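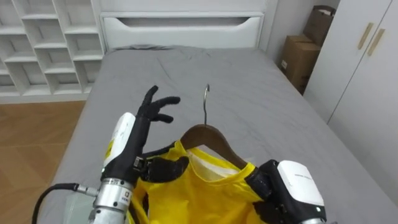 Yellow shirt on the wooden hanger, gray sheet under it.

7th October

Shade comparison, reactive yellow on cotton, continued from the June batch.

Recipe unchanged from last time except for the salt. The June swatches came out uneven along the selvage and I put that down to adding all the salt in one go. Today it went in as three portions, ten minutes apart, before the soda ash. Bath volume is 6 liters, cotton cut from the same Wevell bolt, scoured overnight and rinsed until the water ran clear. Stirred by hand.

Two baths:
Bath A - tap water, no softener.
Bath B - tap water with softener at the rate on the Ernico packet.

Both were held at 60 C for the full hour. Bath B drifted low near the end because the lid on the small pot does not seat properly. Replacement lid still on order from Balaskas. Until it arrives, put the heavy plate on top and check the thermometer more often than feels necessary.

Rinse: cold, cold, warm, then a hot soak with detergent. A took longer to clear than B. The third rinse from A still had visible color, the third from B had almost none. I had expected less of a difference. Our water is hard, so some of the dye in A may have come down onto the surface without fixing.

Dry swatches under the daylight tube:
A - slightly duller, small specks on the back.
B - even, a shade stronger, no specks.
June swatch - between the two, streaked at the edge.

No streaking at the selvage on either piece today. That fits with the salt being the cause, but I also stirred more often than in June, so the result is not clean. Repeat with the salt in portions and the June stirring interval before writing it into the standard sheet.

Rub test, dry: no transfer from A or B. Rub test, wet: faint mark from A, none from B. Light test strips are taped in the south window, half covered with card. Please leave the blind up.

Weights: the bench scale was reading 2 g heavy on the 600 g check weight this morning. Re-zeroed, then correct. All dye weighings were done afterward on the small scale, which was fine. The salt was weighed on the bench scale after the correction.

Hilkka Turunen asked whether the Estiritz thread can go in the same bath as the cloth. The label gives polyester core with cotton wrap, so the core will stay white and the seams will show pale. Suggest the all-cotton thread for anything sewn before dyeing. I have left a 15 cm sample of each in the tray for her, stitched to a scrap of the B cloth.

Stock: soda ash low, enough for one more pair of baths. Detergent fine. pH strips are past their date - order new.

Next: repeat B with the June stirring interval, same bolt, same pot if the lid has come.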